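How do you choose a hand for a robot?

Your hand can do many jobs. It can hold an egg, turn a key and pick up a coin from the floor. A robot hand is called a gripper, and usually it is good at only a few jobs. So before people buy one, they must test it.

At the Clidville workshop, two grippers were compared. The first one, named Varnunis, has two stiff fingers that close like tweezers. The second one, named McKinnon, has soft fingers which bend a little around the thing they hold.

The test was simple. Each gripper had to pick up small parts and put them in a tray, 300 times. Varnunis dropped 13 parts. McKinnon dropped 96, and most of them were screws! Soft fingers are kind to fruit, but a thin screw slips between them.

Many tests are first made inside a computer. There the robot, the table and even the shadows are drawn by a program, and a dropped part never rolls under the cupboard.

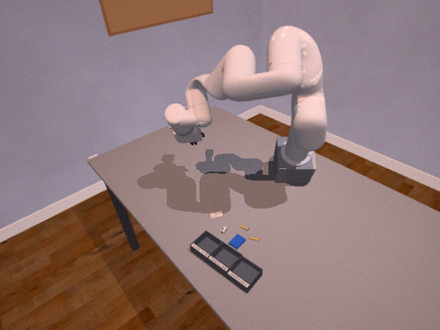

By Audrey-Anne Dhillon | Clokholm Kids' Science Pages | January 2025

The computer robot has a big white arm, and the gripper hangs from its wrist with small black fingers. The tray near the front of the table has three compartments, all empty. The blue block and the two yellow-orange pieces next to it are still outside - which one would you pick up first?

You can try a test at home. Take kitchen tongs and move dry beans from one bowl to another. Then do the same with two spoons, and write down how many beans you dropped each time.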